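实验记录 八月
课题：植物染料布样褪色，第二轮
记录：Lejla Hoxha
抄送：Danica、Omolara、Yasuo

一、起因

第一轮的结论是“茜草比洋葱皮耐晒”。这件事我外婆也知道，而且她没花经费。Danica 的意见是第二轮要么拿出数字，要么别写报告。我选数字。

二、布和媒染

棉布还是用 Kos 那批，坯布煮练过一遍，水色像隔夜的茶，说明上次所谓“已煮练”是谁的美好愿望。干布称重 408 克，裁条后剩 376 克，差的部分是布边和我剪歪的那几条。剪歪的没扔，夹在本子后面，当书签，也当教训。

明矾按布重的百分之十五，温水化开，泡过夜。早上来看，盆底有没化完的颗粒，粘在布上的那块后来染出来颜色偏深，形状像冰岛。Brynhildur 看过，说不像。她是冰岛人，我没法争。

下次先在烧杯里把明矾完全化开再下盆。这句话上次的记录里也有，我翻到了。

三、染浴

茜草：根切碎，冷水泡一夜，慢慢升温，全程不许过七十度。中途去接电话，回来七十四度。颜色往砖红偏了一点，我决定管它叫“暖调”，报告里会老实写温度。

洋葱皮：没什么可说的，永远成功，永远是那个黄。整层楼闻起来像食堂。

胡桃壳：不加媒染，直接煮。出色很快，深褐，手套破了一个洞，所以我右手食指现在也是样品之一，编号待定。

咖啡：Omolara 的主意。我本来觉得这是手工博客的内容，不是实验室的内容，但她说对照组里总得有一个大家都预料会输的。有道理。速溶的溶得干净，不用过滤，先试速溶。

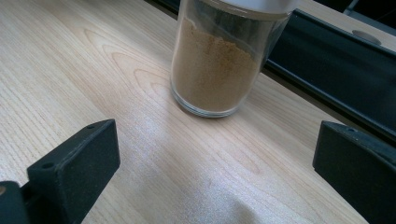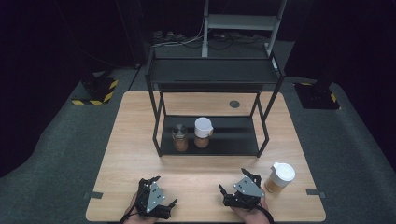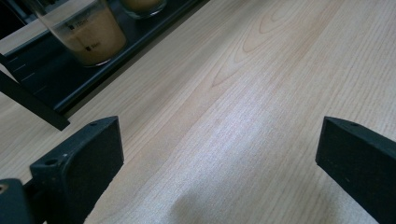 浅色木纹桌面，黑色托盘。

四、咖啡浴的具体情况

粉先用少量热水调开，再加到锅里。锅里不放明矾，布已经媒染过了。煮四十分钟，关火，泡到下午三点。捞出来的时候颜色很体面，是那种旧地图的褐色，我差点要收回前面的话。漂洗第一遍掉了一半，第二遍又掉了剩下的一半。按这个趋势它永远不会掉完，算是一种耐洗性。

加铁水后处理的两条好一些，转灰褐，但手感发涩。铁水浓度是 Yasuo 配的，瓶子上写着“适量”。已经跟他谈过。他说他清楚那是多少。我请他把“清楚”写成克每升。

五、曝晒

全部布条一半夹在硬纸板里，一半露出来，贴在南窗。Moseo 的灯箱还在修，送修单上的预计日期已经改到看不清最早写的是什么了。南窗的问题是有云，有鸽子，还有隔壁实验室下午会把百叶窗拉下来，因为他们那边也晒。他们的百叶窗和我们的是同一副。

每条布背面用铅笔写编号。不要用签字笔，第一轮的签字笔比所有染料褪得都快，最后有六条布谁也不知道是谁。

读数仪器用 Stana 的那台小色差计，每次开机先校白板。白板请不要拿去垫杯子。我不点名，但上面有一个圈。

六、初步读数

只有起始值，晒后的要等。茜草三条之间差得比我想的大，大概率是七十四度那回事，也可能是我翻布不勤。洋葱皮三条几乎一样，很无聊，很好。胡桃壳同一条布两头不一样，重测还是不一样，看来是锅太小，布折着煮的。咖啡先不评论。

Danica 问能不能加靛蓝。能，但要另开一缸，还原剂的味道比洋葱皮更得罪人，要先跟楼上说。

七、待办

色差计的白板擦干净，圈擦不掉就换。
胡桃壳换大锅重做，布不许折。
问 Yasuo 要铁水浓度，要数字。
跟隔壁谈百叶窗，带点吃的去。
布不够做完全部重复，向 Bullon 再要一卷，这回指明要没煮过的，我们自己煮。
右手食指，继续观察。

页边补记（Omolara）：咖啡那组别急着判死刑，试试先泡豆浆再染，蛋白质能抓住一点颜色。豆浆我带，别喝。

再补（Lejla）：喝了一杯，剩下的够用。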